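3.2 Carried objects and reported key loss

Respondents in Gomden were asked in May to list every small item they had with them when they left home. Of the 219 people who returned the form, 117 carried their keys on some kind of attachment, and the rest carried them bare or in a wallet. The Turnell scale was then used to score how often each person had mislaid keys over the past year.

Attachment type was coded by material and length – cord, leather, plastic or metal chain (Figure 4). Forms that named more than one type were coded by the first one listed.

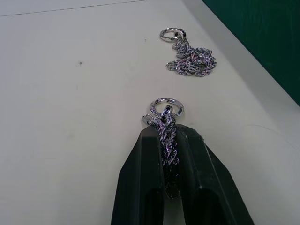
Figure 4. Rope-chain keychains on a tabletop.

Scores were lower among people who used an attachment, but the gap narrowed once age was taken into account. Eleven forms had no age entered and were left out of this step. Bag use was recorded separately and is treated in Section 3.3.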